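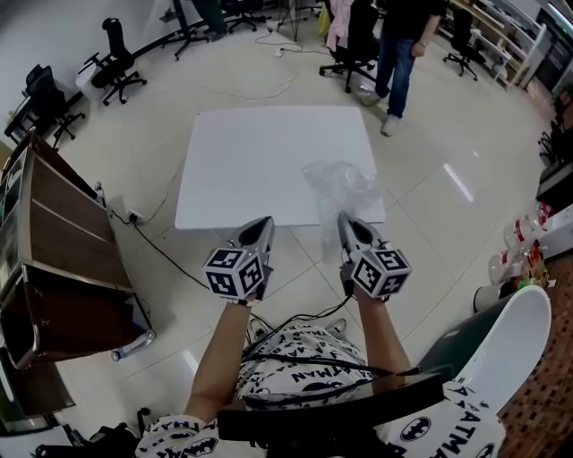
第4章 首次安装与设置

本章适用于Ketulley系列台下式反渗透净水机的家用型号。第3章所列的开箱检查应在开始本章操作之前完成。商用型号的进水接口和泵组与家用型号不同，请使用随机附带的单独手册。

4.1 安装条件

安装位置应满足以下全部条件。任何一项不满足时，应先整改，再进行安装。

进水水源：市政自来水。不得直接使用井水、河水或经过离子交换软化后残余盐分不明的水。
进水压力：0.1至0.4 MPa。
进水温度：5至38 ℃。
环境温度：4至40 ℃，无结冰可能。
电源：220 V交流，单相三线，插座须有可靠接地。
排水：橱柜内有可供接入的下水管，接入点应高于存水弯。
橱柜内净空：机身左右两侧各留60 mm，机身上方留300 mm，供拆装滤芯时使用。

注：进水压力应在用水低峰时段测量。高层住宅夜间静压可能明显高于白天，仅以白天的读数判断容易得出错误结论。

注意：进水压力高于0.4 MPa时，必须在进水三通之前加装减压阀。未装减压阀而造成的接头脱落、壳体开裂及漏水不在保修范围之内。

4.2 所需工具与材料

随机附件袋内包含：进水三通一个，进水球阀一个，废水夹一套，二分PE管三卷（白色、红色、蓝色各一卷），管卡，生料带，净水龙头组件，C形锁扣一袋。

以下工具需自备：
活动扳手两把
十字螺丝刀
PE管专用剪，或刀口锋利的美工刀
手电钻，配不锈钢开孔器（仅在台面或水槽未预留龙头孔时需要）
压力表
接水容器，容积不小于5 L
干抹布

警告：使用手电钻在水槽或台面上开孔时，应佩戴护目镜。开孔前确认孔位下方没有水管、燃气管和电线。石材台面应由石材加工人员开孔，不得使用冲击模式。

4.3 安装净水龙头

1. 确定龙头位置。龙头出水口应落在水槽范围之内，手柄旋转时不得碰到墙面或主龙头。
2. 若水槽已有预留孔，取下孔盖。若无预留孔，按龙头组件包装上标注的孔径开孔，并用锉刀去除孔口毛刺。
3. 将装饰底座和橡胶垫圈依次套在龙头螺杆上，橡胶垫圈应与台面直接接触。
4. 把螺杆穿过安装孔，从下方依次装入塑料垫片、锁紧垫圈和螺母。
5. 先用手旋紧螺母，校正龙头朝向，再用扳手紧固四分之一圈。
6. 将蓝色PE管插入龙头底部的快接接头，直至感觉到第二段阻力为止。

注：快接接头内部有两道限位。管子插到第一道时已不易拔出，但尚未形成密封。插入前可在管端15 mm处用铅笔做标记，插到位后标记应进入接头以内。

4.4 安装进水三通

1. 关闭厨房冷水角阀。若角阀关闭不严，应关闭入户总阀。
2. 打开主龙头的冷水侧，泄去管内余压。
3. 将接水容器放在角阀下方，拆下角阀与软管之间的连接。
4. 在角阀外螺纹上按顺时针方向缠绕生料带，缠绕八至十圈，首尾均不得盖住端面。
5. 旋上三通，侧口朝向净水机一侧。
6. 将原有软管接到三通的另一端，确认软管内的橡胶垫片在位且无变形。
7. 在三通侧口装上进水球阀，将球阀置于关闭位置。
8. 将白色PE管接到球阀上，另一端暂不接入主机。

注意：三通只能装在冷水管路上。热水会使反渗透膜元件永久损坏，损坏后脱盐率下降，且无法通过冲洗恢复。带有厨下小型电热水器的厨房，应先辨明冷热水管后再动手拆卸。

4.5 安装废水夹

1. 在下水管的竖直管段上选定位置，该位置应高于存水弯，并远离洗碗机和垃圾处理器的排水接口。
2. 用6 mm钻头在管壁上钻一个孔，只钻穿一侧。
3. 将带背胶的海绵垫贴在废水夹内侧，垫上的孔与夹子的孔对正。
4. 合上废水夹的两半，使接口对准管壁上的孔，交替旋紧两侧螺钉。
5. 将红色PE管穿过接口螺母后插入，伸入下水管内的长度不应超过10 mm。
6. 旋紧接口螺母。

注：红色管在橱柜内不得有低于接入点的下垂弯。下垂处积存的废水会引起间歇性的水流声，时间较长时还会使管内滋生沉积物。

4.6 连接主机

主机背面有三个快接接口，由左至右依次为进水、净水、废水，接口旁刻有文字标识。Banimside水路板的早期批次接口顺序与此不同，以接口旁的刻字为准。

1. 拔下三个接口上的运输堵头。拔出时先取下C形锁扣，再用手指均匀压住接口外环。
2. 用PE管剪将各管剪至合适长度。断面应平整并与管身垂直，不得有斜口或压扁。
3. 白色管接进水口，蓝色管接净水口，红色管接废水口。
4. 每根管插到位后，轻轻向外回拉一次，确认不松动。
5. 在每个接口上装回C形锁扣。
6. 用管卡将三根管固定在橱柜侧板上，弯曲半径不得小于40 mm。

注意：不得在废水管上另装阀门或将其打折。机内已设有废水比例阀，外加节流会使膜前压力升高，缩短泵的使用寿命。

4.7 装入滤芯

滤芯出厂时单独密封包装。在准备通水之前不要拆开膜滤芯的内袋。

1. 洗手，或戴上干净的一次性手套。
2. 打开主机前盖。
3. 取出前置复合滤芯，撕去底部的封口膜，对准1号位插入，顺时针旋转至限位。
4. 取出反渗透膜滤芯，对准2号位，以同样方式装入。
5. 取出后置炭滤芯，对准3号位，以同样方式装入。
6. 检查三支滤芯上的箭头是否均与机身上的锁定标记对齐。
7. 在每支滤芯的标签上填写装入日期。
8. 盖回前盖。

注：三支滤芯的卡口形状不同，装错位置时无法旋到限位。遇到阻力时应取出核对，不得借助工具强行旋入。

注：密封圈出厂时已涂食品级硅脂。如密封圈表面干涩，可用清水湿润后再装。不得使用凡士林、食用油或洗洁精代替。

4.8 通水与检漏

1. 确认电源插头未插入插座。
2. 缓慢打开冷水角阀，检查三通各接口。
3. 缓慢打开进水球阀，打开净水龙头。
4. 保持此状态五分钟，用干纸巾依次擦拭三通、球阀、主机背面三个接口和滤芯卡口。
5. 纸巾上有水迹时，关闭进水球阀，按4.11处理后重新检查。
6. 各处均无水迹时，插上电源插头。主机发出一声提示音，面板指示灯依次点亮，随后进入自动冲洗。

警告：手上有水时不得插拔电源插头。插座应高于橱柜底板，其下方不得堆放可吸水的物品。

4.9 首次冲洗

新滤芯中含有炭粉和膜保护液，必须冲洗后方可饮用。

1. 自动冲洗结束后，保持净水龙头全开，连续放水17分钟。
2. 关闭龙头，等待主机停机。
3. 静置60分钟。
4. 再次全开龙头，放水至出水清澈、无气泡。
5. 按4.10进行水质检查。

首次放水时出水呈浅灰色或带有细小气泡属正常情况。灰色来自后置炭滤芯，气泡来自管路和滤芯内的空气。第二次放水后仍有明显灰色时，应继续放水；仍不消退的，检查3号位滤芯是否装反标签或密封圈移位。

注意：冲洗阶段的出水不得饮用，也不得用于鱼缸、加湿器或医疗器具。

4.10 水质检查与面板设置

面板右侧的数字显示出水的总溶解固体值，单位为mg/L。刚开始出水时读数偏高，应在持续出水一分钟后读取。

脱盐率按下式计算：
脱盐率 =（进水值 − 出水值）÷ 进水值 × 100%

例如进水值为300 mg/L、出水值为15 mg/L时，脱盐率为95%。新膜在常温下的脱盐率应不低于90%。进水温度较低时，产水量减少属正常现象，脱盐率通常不受明显影响。

面板设置步骤如下：
1. 长按“设置”键三秒，显示屏出现“F1”。
2. F1为滤芯计时。短按“设置”键选择滤芯编号，长按“复位”键五秒，听到两声提示音后计时清零。
3. 对三支滤芯分别执行一次。
4. 短按“复位”键进入“F2”。F2为定时冲洗间隔，可选12、24或48小时，出厂值为24小时。
5. 进入“F3”。F3为提示音开关，“1”为开，“0”为关。
6. 十秒内无操作时，面板自动保存并退出。

注：关闭提示音后，漏水报警仍会发声，且不能通过面板关闭。

注：断电后滤芯计时数据可以保留。定时冲洗则从恢复供电的时刻重新开始计时。

4.11 安装阶段常见故障

现象：快接接口处渗水。
处理：关闭进水球阀，打开净水龙头泄压，拔出PE管，将管端剪去10 mm后重新插入。若仍渗水，更换接口内的密封圈。

现象：三通螺纹处渗水。
处理：拆下三通，清除旧生料带，重新缠绕。不得在渗水状态下继续加力旋紧，角阀螺纹可能开裂。

现象：通电后无任何显示。
处理：用其他电器确认插座有电，检查电源适配器与主机之间的插头是否插到底。

现象：泵运转但不出水。
处理：检查进水球阀是否全开，白色管是否打折，1号位滤芯的封口膜是否已撕去。

现象：龙头关闭后泵反复启停。
处理：先检查净水管路有无渗漏。管路无渗漏时，多为单向阀卡入异物，可连续开关龙头数次进行冲刷。无效时报修。

现象：废水管持续流水，停机后不停止。
处理：进水电磁阀未能关闭。关闭进水球阀，拔下电源插头，报修。

现象：面板显示“E3”并连续鸣叫。
处理：机底漏水探头接触到水。关闭进水球阀并断电，擦干底盘，找到漏点并处理后再通电。橱柜内打翻的水也会触发此报警。

4.12 安装完成后的确认

离开安装现场之前，逐项确认：
各接口C形锁扣齐全
滤芯标签日期已填写
三支滤芯计时已清零
首次冲洗已完成
橱柜底板干燥
球阀位置已告知用户，并由用户亲手开关一次

外出超过两天时，应关闭进水球阀并拔下电源插头。返回后先放水五分钟再饮用。外出超过两周时，返回后应按4.9重新执行全部冲洗步骤。

保修卡由安装人员填写进水压力、进水值、出水值三项，并寄回Teltby服务部。三项缺一时，按未登记处理，保修期自出厂日期起算。

修订说明
本章于2020年8月11日修订，编订人Lev Zinchenko。主要改动：4.6补充Banimside水路板早期批次的接口顺序说明；4.10增加F3设置项；4.11增加“E3”报警的处理。7月版中关于Chauke外置压力桶的内容已移至附录C，未配压力桶的用户无须查阅。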